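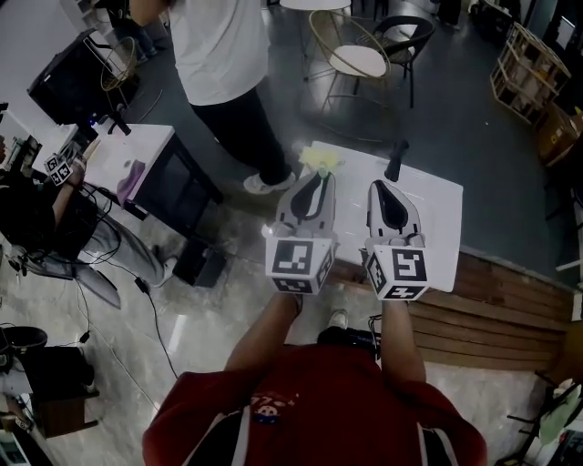
Maihi library to stay open until 8 on weeknights

12 August 2021

The public library in Maihi will stay open until 8 p.m. Monday through Thursday starting next week, the town council decided at its August meeting.

The building now closes at 5:30 on weekdays. Branch manager Trudy Nepia said the old hours shut out people who work in Ilmont and get home on the 5:50 bus.

"They were paying for a library they could only use on Saturday morning," Nepia said. "We heard that at the desk a lot."

A petition asking for the change was handed to the council in the spring with 700 signatures. Elsie Tawhiri, who started it, said she collected most of them outside the grocery store on Plekness Road.

The longer hours will run as a trial until the end of the year. The council set aside money for one extra part-time position, and current staff will split the remaining evening shifts. Friday and weekend hours stay the same.

Council member Rangi Baxter voted against the plan. He said the money would be better spent on the roof over the children's room, which has leaked twice this winter. The roof repair is still on the list for next year - no date has been set.

The library will also take the chance to move some things around. Large-print books are going to the ground floor, next to the newspapers, and the two study rooms can now be booked for up to three hours instead of one. Bookings can be made at the desk or by phone.

The branch recently added 200 titles, mostly cookbooks, crime novels and books for new readers. The Wednesday story time is still at 10 a.m., and a second session for school-age children will be held on Wednesdays at 6 p.m.

The book drop by the side door will be locked while the hinge is replaced. Until then, returns should go to the front desk during opening hours. Nepia said late fees will not be charged on anything due while the drop is out of use.

Comments on the new hours can be left in the box near the front door.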